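Small watering cans sell out at Hotero, second delivery due in May
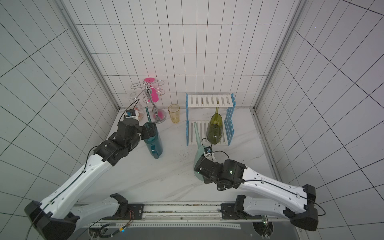
25 Mar 2021

Hotero, the housewares store on Mill Street in Prosgate, has sold out of its long-spouted indoor watering cans for the second time this year. The store said it expects the next delivery in May and is taking names for it at the front counter and by phone.

The cans come from Sima, a small maker of plastic kitchen and garden goods. Hotero began carrying them last fall as a side item, next to the cup stands and dish racks near the back of the store. Sales were slow until the new year. From the start of January to the middle of March, the store and its website sold 2,053 of them, more than any other single item under the Sima name.

The store put the change down to people keeping more plants at home over the winter. Many customers who came in for the cans also asked about potting soil, which Hotero does not carry, and were sent to the feed store on the corner. The feed store said its sales of houseplant mix were up as well but did not give a number.

The can is meant for pots on shelves and windowsills. It has a rounded body and a long, thin spout that can be worked in under leaves to get at the soil. A full-size garden can does this badly. It is heavy when full, the spout is wide, and a good part of the water tends to end up in the saucer or on the sill.

Each can holds enough for a sill of small pots. It is sold without a rose, the sprinkler head found on outdoor cans, and Sima does not plan to offer one for this size. The company said most houseplants do better when the water goes straight to the soil, and that seedlings can be watered from the same can if it is tipped slowly.

The price in Prosgate is $10, and it will stay at $10 for the May delivery. Sima's shipping costs have gone up since the fall, and Hotero said it would absorb the difference on this order. It made no promise about later ones.

Colors in the next delivery

The May order will include teal and pale green, plus a clear version that has not been sold in Prosgate before. The teal has been the faster seller of the two so far. Hotero said shoppers like a can they can see into, as it saves guessing how much water is left, and that it asked for more of the see-through colors for that reason. A solid white can that was on the shelf in the fall will not be reordered. Two are left, both with scuffed handles, and they are marked down.

Customers may put their name down for one color only. The limit is 3 cans per household. The store set no limit on the last delivery and several people bought cans by the carton, some of which later turned up for resale online at a higher price. Hotero said it has no objection to people buying gifts, but wants the cans to last longer than the last batch did.

There were 67 names on the list as of Wednesday's closing time last week, and the list has been kept open since. Anyone who signed up in February does not need to sign up again. Those customers will be called first.

No deposit is needed. A can will be held for one week after the call, then offered to the next name. Customers who are not able to come in may have someone else pick up for them, as long as that person can give the name and phone number on the list.

Shelf racks and cup stands

The run on watering cans has also moved the small shelf racks that were stocked beside them. Most were bought for kitchens, to lift cups and bowls off the counter, but the store said a fair number are now going to people who want a step or two of height for their plants.

The racks are made by Fuvero and are in stock in the low size. The taller size is on order and should come in on the same truck as the cans, although Fuvero has not confirmed that. The low rack will take cups, spice jars or small pots. Hotero does not recommend it for large clay pots and has put a card on the display to say so, after two racks were brought back with bent shelves. Both were exchanged.

Anyone using a rack for plants should put a tray or saucers under the pots. Water left sitting on the shelf will mark it over time, and loose soil works its way into the joints. The rack can be wiped down with dish soap and warm water. It should not go in the dishwasher.

A common request has been for a rack that would hold both the cups and the watering can, for people who fill the can at the kitchen sink and want to leave it there. The spout is the trouble. On the low rack there is often not enough room between shelves for it, and the can ends up on the counter or the floor in front. The tall rack has a wider gap at the bottom, and the store believes the can will fit there with the spout facing out. It plans to try this with a sample before the racks go on sale and will post the answer on its notice board.

Cup stands remain in stock and are not affected by the May order.

Caring for the cans

Hotero has had a number of questions about cleaning and has printed a half-page sheet that is free at the counter. Most of it is simple. The can should be emptied after use and left to dry with the opening clear. Standing water will turn the inside green in a bright window, more so with the see-through colors, where it shows sooner.

If that happens, a mix of white vinegar and water left in the can overnight will loosen it. The spout is too narrow for a bottle brush. A pipe cleaner will go part of the way in, and the rest can be cleared by filling the can and pouring it out fast a few times. Boiling water should not be used, as it can warp the body where it meets the spout.

In places with hard water, a white crust may form at the tip. Vinegar takes care of this too. Sticking a pin in the tip is not advised - it scratches the plastic and the crust comes back faster.

Liquid plant food may be mixed in the can. The can should be rinsed afterward, and a can used for plant food should be kept apart from anything used for drinking. The store suggests buying a second color for this purpose, or marking the handle with tape.

Dripping has been the main complaint. Some customers said the can lets a few drops fall from the spout after pouring. Sima said this is more likely when the can is filled to the brim and then carried at a tilt, and advises leaving some space at the top. A can that drips when it is standing upright and only part full is faulty and will be replaced. Hotero has replaced four since the fall. A receipt helps but is not required for this.

Other stores

Two other stores in the county carry Sima goods, but neither has the indoor can at the moment. The hardware store in the shopping center by the highway has the outdoor size in dark green and expects to have it through the summer. It does not plan to add the small one.

Sima said it has been short of the small can everywhere, not only in Prosgate, and that it has added a production run for late spring. The spout is molded separately and takes longer to make than the body, so the spouts set the pace. The company does not sell direct to the public and asks that customers contact a store.

Hotero's own website shows the can as out of stock. The button to order has been taken down until the cans are in the building, after some orders in February went through for cans the store did not have. Those orders were refunded in full. Any customer who placed one and has not seen the money returned should call the store with the order number.

Once the May delivery is in, the names on the list will be served before any cans go on the website or the shelf. If enough are left, the rest will be put out near the front of the store, in the spot where the winter boot trays are now. The boot trays are being cleared at half price and will not be back until fall.

Also new for spring are Fuvero dish drainers in two widths, a folding drying rack, and a line of plain glass tumblers. These are on the shelves already. The plant saucers sold out in the same week as the cans, but more have come in, in clear plastic only, small and medium. Large saucers will follow.

Hotero is open six days a week, with the counter closing a half hour before the doors. The phone is answered during counter hours. Names for the May delivery may be left on the answering machine at other times, with the color wanted and a number where the customer can be reached during the day.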